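Kitchen hours and the winter supper

The shared kitchen at Coman House goes over to winter hours on Thu 5 December. It will open at 3 in the afternoon on weekdays and close at nine. Weekend hours stay as they were in September.

Bookings go through Dayana Cáceres at the front desk. Please give her your name, the number of people cooking and whether you need the large oven. Regular groups keep their slots unless they tell her otherwise. The Sukham Street bread class has moved up a day and still has three places left.

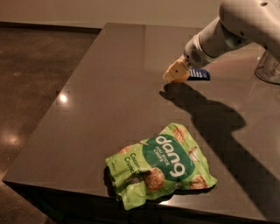

The winter supper raised $421 last year, enough to pay for new stockpots and a second set of knives. Hortensia Giraldo is planning the menu again and would like to hear from anyone who can bring a soup or a baked dish – meatless ones are short so far. We have 38 names on the list and can seat a few more.

Dry goods for the pantry shelf can be left in the hall at any time. Rice, lentils and canned tomatoes go fastest. Please check the dates first, and label anything that has been taken out of its original package.

Teófilo Ccori is still looking for the lid to his blue casserole.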